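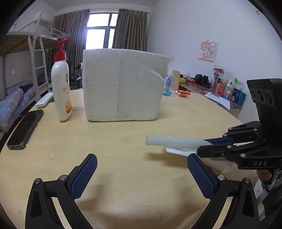

Chapter 4
Foam, Bottles and Packets: Packaging in the Home

What this chapter covers

Almost everything that comes into a home arrives inside something else. A lamp comes in a carton, the carton may hold a foam box, and the lamp inside may be wrapped in a thin plastic bag. Soap comes in a bottle that is thrown away when the soap is finished. In this chapter we look at the packaging materials found in an ordinary household, what each one is good at, and what happens to it after it has done its job.

By the end of the chapter you should be able to name the main plastics used in household packaging, explain why a maker would choose one over another, and sort a mixed table of packaging for reuse, recycling or the bin. You will also carry out a simple test of how well foam protects a falling object.

You will need what you learned in Chapter 2 about density and in Chapter 3 about how materials bend, stretch and break.

4.1 Starting with a table

A tabletop is a good place to begin a study of packaging, as things tend to collect there before anyone decides where they belong. On the table at the start of this chapter, a large white polystyrene box stands among smaller things: a white pump bottle with a red top, a clear blue spray bottle, a phone, a remote control and a crumpled packet in red and clear plastic.

Some of these are packaging and some are not. The phone and the remote control are products. They were made to be used for years, and whatever they were sold in has gone. The foam box and the crumpled packet belong to packaging. The two bottles are harder to place. A bottle is a container, so it counts as packaging, but a pump or a spray top is also a small machine that the user works by hand. We will come back to this in section 4.4.

Before reading on, make a list of everything on a table or worktop at home. Put each item under one of three headings: product, packaging, or both. Keep the list. You will use it again at the end of the chapter.

4.2 What packaging has to do

Packaging has four main jobs.

Containing. Liquids, powders and small loose parts have to be held together. A bottle of hand soap with no bottle is a puddle.

Protecting. Goods are dropped, stacked, squeezed and shaken on their way from the factory. Some must also be kept from damp, light or heat.

Informing. A label tells the buyer what is inside, how much there is and how to use it safely. The colours of a label are also there to catch the eye.

Dispensing. Many packs help the user to take out the right amount. A pump gives a small measure with each press, and a spray spreads a liquid thinly over a surface.

Few packs do all four equally well. A foam box protects very well but usually says nothing about its contents, so it is often placed inside a printed carton. A thin film packet contains and informs but gives almost no protection against a knock.

4.3 Expanded polystyrene

The white foam used in boxes and packing blocks is called expanded polystyrene, often shortened to EPS. It starts as small hard beads of plastic. Steam is used to heat the beads, and a gas held inside them makes them swell. The swollen beads are then put into a mould and heated again until they press against one another and join.

You can see the result on the surface of almost any foam box. The front of the one on our table is pebbled, and each pebble in a surface of this kind is the outline of a bead.

Most of the volume of the foam is air. This has two effects. First, the foam is very light, so it adds little to the cost of transport. Secondly, the trapped air slows the passage of heat, and for this reason foam boxes are used for fish, medicines and other goods that must be kept cool.

EPS also protects against knocks. When a foam block is struck, the beads at that point are crushed, and crushing them uses up energy that would otherwise reach the product. The damage stays in the foam. A block that has taken one hard blow will not protect as well against a second blow in the same place.

The weak point of the material is the join between one bead and the next. If the foam is rubbed, cut or snapped, beads and small lumps come away as crumbs. There are white foam crumbs close to the phone in the picture. Crumbs of this kind weigh almost nothing, cling to cloth and skin, and blow about easily out of doors. Break up foam inside a large bag, and wipe the table afterwards with a damp cloth.

Activity 4A: The drop test

Work in pairs. You will need a block of scrap EPS, a sheet of corrugated card, a folded towel, a steel ball and a metre rule.

1. Lay the foam block flat on the floor.
2. Hold the ball level with the top of the rule and let it fall.
3. Measure the depth of the dent in millimetres.
4. Drop the ball again on the same spot and measure once more.
5. Repeat with the card and then with the towel.
6. Record your results in a table like the one on page 33 of your workbook.

Write two or three sentences saying which material changed most after the first drop. The towel may give you trouble, as it has no dent to measure once you lift the ball. Decide with your partner how to compare it fairly.

4.4 Bottles, pumps and sprays

Most household bottles are made from one of three plastics: PET, HDPE or polypropylene. PET is clear and stiff. HDPE is milky or coloured, slightly waxy to the touch and hard to crack. Polypropylene stands up well to repeated bending and is often used for caps and hinges.

You cannot always tell these apart by looking. Turn the bottle over and find the number inside the small triangle on its base, then compare it with the key at the back of this book.

Pump and spray tops are more complicated than they look. There may be several kinds of plastic in one top, and many also contain a metal spring. Mixed parts are difficult to recycle, so refilling is often the better choice.

Case study: Refills at Zitmont

Endang Sutanto runs a cleaning supplies shop in Zitmont. In May she began to sell hand soap from a 600 litre tank, and customers were asked to bring back their old pump bottles. The shop filled 2000 bottles in the first season. Some pumps stuck after a few refills, and she now keeps a box of spare tops behind the counter.

Questions on the case study are given in section 4.6. Read section 4.5, on films and packets, before you try them.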